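Frequently asked questions about the Namus sorting cell
Last updated 05/07/2019

We collected on this page the questions which customers send us most often before they order. If your question is missing, please write to the Grendasside office and we will add it.

What is included in the kit?
The Namus kit contains one arm, one gripper with two fingers, a wrist camera, the controller and the software license. Table and bins are not included. Many customers have them already, and it is cheaper to buy them locally than to ship them from us.

Which parts can it handle?
Small electrical parts such as short cables, connectors and bare circuit boards, up to 70 grams each. Heavier parts need the other gripper, which we sell separately. We do not recommend the kit for glass or for parts with oil on them.

How should I arrange my table?
The layout we suggest for a first installation has two bins on each side and a flat tray in the center, where the part is placed for inspection. Please put white paper in a metal tray - bare steel reflects the ceiling lamps, and the camera does not like this. The arm must be able to reach the floor of every bin. Short cables are good parts to begin with.

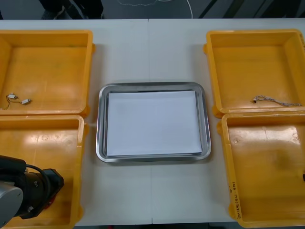 Cluncombe wrote to us that the center tray was the part of the layout they wanted to remove first, as they needed the space, and that after two weeks they put it back. Without it the software had no fixed place to look at a part a second time, and they got more wrong sorts between similar cables. They now use a smaller tray, and we have no objection to this.

Do the bins have to be a special color?
No. Any single color is fine if it is clearly different from your parts. Please avoid mixing bins of several colors in one cell during the first setup. You can change this later in the settings.

How long does the setup take?
Mounting and calibration take one morning for two persons. Teaching takes longer. For each kind of part, the software asks for 10 guided picks, and after this you run the practice program. At Sugiyama, our first customer for the cable version, the cell made 173 practice picks before they let it work alone during the lunch break. You may need fewer or more.

Can it pick circuit boards without damage?
Yes, if you teach the grip points with care. Boards with tall parts, for example capacitors or connector headers, must be held at the edge, and the fingers must come down on a free side. A board which leans on the wall of a bin is more difficult than one lying flat. In this case the wrist camera looks first, and the arm turns the gripper before it closes. Round boards need the most patience in teaching.
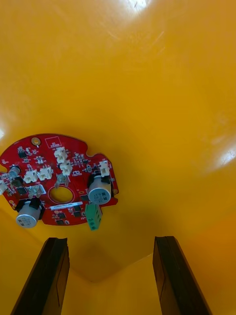 For these boards please set the closing force to level 7 or lower. The factory value is higher and is meant for cables in thick sleeves. If a board slips at the low level, check the rubber on the fingers before you raise the force.

Do I need to know programming?
No, the teaching is done by hand and with the tablet. A programming interface exists for customers who want to connect the cell to their own stock system.

What about the warranty?
The arm and controller are covered for two years, the finger pads for three months. Orders placed in June also receive one spare set of pads.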